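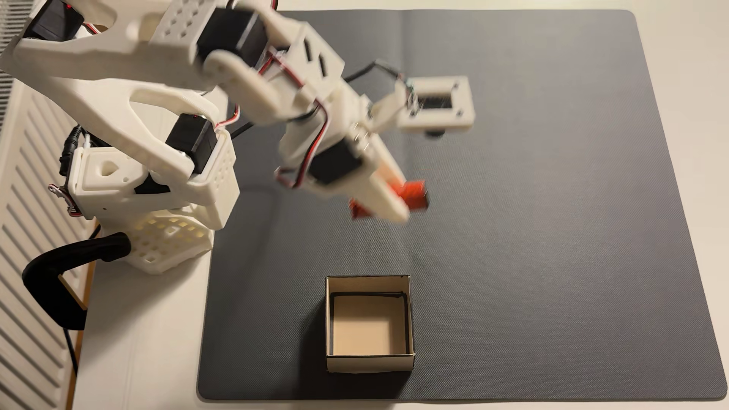
By Oriana Barrientos | Tuesday, April 7, 2026

Renance is hiring a brand analyst for its bottled tea line, Lesano. The analyst tracks shelf price, pack size and repeat purchase across 109 stores and reports to Marin Jurić — head of category planning. Required: three years in beverage marketing and working knowledge of survey weighting. Contract runs through October. Send a resume and one pricing memo to the Toledo office.

17 shares | 2 comments

Emiliano Leiva: Is remote work possible?
Harriet Mbeki: Does the memo have a page limit?

Recent
Giltside relaunches its ginger ale
Reading a price ladder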